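**From:** Mervyn Greenwood
**To:** Zillaveo printmakers list
**Date:** April 22, 2018
**Subject:** Re: [zillaveo] Gouges, and a question about the June portfolio

Hi all,

Sorry for the slow answer. I've been carving with my phone in another room, and it's been wonderful for the block and terrible for my inbox. Howard wrote:

> Two things. First, I'm on my third big linoleum block and my hand is killing me by mid-afternoon. I have the Pearce set with the mushroom handles and I thought those were supposed to be the kind ones. Is it me or the tools? Second, does anyone know whether the June portfolio takes reduction prints? The sheet says "relief, any method" but then it talks about keeping your blocks until the exchange is finished, and with a reduction there's not much block left to keep.
>
> Howard

Tools first. I had the same Pearce set for years, Howard, and I liked the handles fine. What got me was the steel. They come sharp enough that you don't think about sharpening, and then they go dull so slowly that you don't notice you're pushing twice as hard. Strop every time you sit down, whether you think you need to or not. I keep a strip of leather glued to a scrap of board right by the block, green compound rubbed in, and I give each gouge ten strokes before I start and a few more every time I get up for coffee. For the V tool I do the outsides on the flat leather and the inside on a folded edge.

The other thing is warmth. My studio is a converted porch, and in winter the lino gets stiff as a shingle. I put a heating pad under the block for twenty minutes with a towel in between. If you haven't tried it, try it tonight. It cuts like cold butter instead of old cheese!
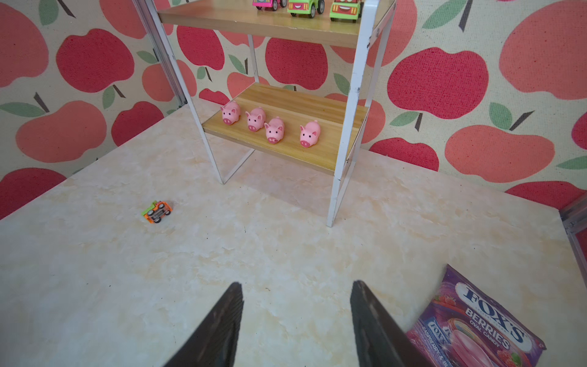
Howard says he already warms his, but with a hair dryer, and that it goes cold again before he has finished a corner. Well, that's the trouble with a hair dryer, it only gets the top. The pad warms it all the way through and it stays soft for a good while. Just don't leave it on and go to lunch. I did that once and the backing curled up like a potato chip.

(He also sent me a note off list to ask if I'd switched brands of lino. I have. I went over to the Penari gray after the brown stuff started arriving crumbly, and I'm happy with it for big open shapes. For fine lines I'd still rather have the old brown if you can find a fresh roll. Smell it, bend a corner, and if it cracks, send it back.)

Now the portfolio. I called Witeter, where the paper's coming from and where the exchange is being put together this year, and had a nice long chat with the woman at the desk. So, reduction prints are fine. The line about keeping your blocks is left over from the year they made everybody send one in for the display. You don't have to send anything but prints. They do want a full edition from each of us, all on the same size sheet, and they want them interleaved. Glassine or plain newsprint, they don't care which.

They have 261 sheets left of the cream paper at the list price, and after that we go on to the next shipment, which costs more. I've told them to hold 141 of those for people here who already put their names down with me. If you're not sure whether you're on that list, write me and I'll look. The cream is lovely with a warm black, by the way, but it makes a thin yellow disappear completely. I pulled a proof with a lemon first layer and had to tilt it under the lamp to find it.

Registration, since somebody is going to ask. I used the tabs-and-pins method for my last reduction, five colors, and only lost three sheets, all of them my own fault for having ink on my thumb. Tape the tabs on before you print anything at all. I know that sounds obvious. I have still managed to forget it, twice.
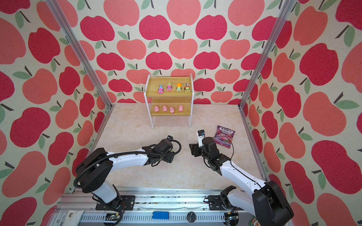
Mervyn Greenwood

P.S. One more on ink, and then I'll go clean up. A few of you asked how I get that flat color without the orange-peel look. Less ink than you think, more passes of the roller. I roll out until it hisses quietly (if it's smacking, there's too much), then go over the block in thin coats, turning the roller each time. On a big shape I might do eight or nine passes. And let each layer dry properly before the next one goes down. I hang mine for three days in spring and closer to a week if it's been raining.

P.P.S. The baren I was selling is gone, sorry. I do still have the small tabletop press with the new felts. It's heavy, so pickup only, and I'd rather it went to somebody on the list before I advertise it anywhere else. $440, and I'll throw in the old felts for cleaning rags.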